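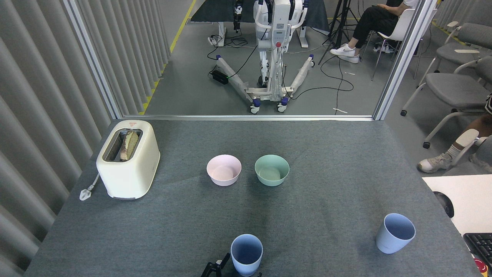 Photo: Gronex

# Warari Live Sessions — data card

February · by the Warari catalogue desk · 12 shares · 3 comments

## Summary

Warari Live Sessions is a metadata set covering club and small-hall recordings by Australian pub rock, soul and folk acts. It holds 1367 track entries drawn from 94 concerts. Audio isn't distributed with the set. Each entry points to a reel or cassette in the Moriarty tape collection by shelf code.

## Files

concerts.csv — one row per concert: venue, town, year, shelf code, recording chain.

tracks.csv — one row per performed song, including false starts and encores. Medleys are split where the join is audible and otherwise kept as one row with medley set to 1.

personnel.csv — players and instruments, keyed to concert_id. Guests who sat in for a single number carry the track_id as well.

## Fields that need care

title is the song title as normalised by the cataloguer. title_as_written keeps the spelling on the tape box, errors included. Use the second for matching against old set lists.

duration_s is measured from the first played note to the last. Applause and stage talk are excluded. Transfers made before the speed correction run slightly sharp, and their durations are flagged with speed_ok = 0.

writer is blank for 272 tracks. Most are instrumentals or blues standards with disputed credits. A blank doesn't mean traditional; that value is entered explicitly as trad.

## Processing

Tapes were transferred flat at 96 kHz and indexed by ear. Track boundaries were then checked in Plarov, which writes the cue points to tracks.csv on export. Colour codes on the cassette spines were carried over as spine_colour, although the scheme behind them is unknown.

## Known problems

- Shelf codes for 19 concerts changed when the collection was re-boxed. Old codes are in shelf_prev.
- Support acts are under-represented. Many tapes were started at the headline set.
- Drummers are missing from personnel.csv more often than any other player.
- Year is inferred from the tape stock where the box is undated; see year_source.

## Licence

Metadata may be reused with attribution to Warari. Rights in the recordings and songs stay with their owners, and access to audio is arranged through Moriarty.

## Changes

1.2 — medley rows split, speed_ok added.
1.1 — venue names standardised; "Centre" and "Center" merged.
1.0 — first release.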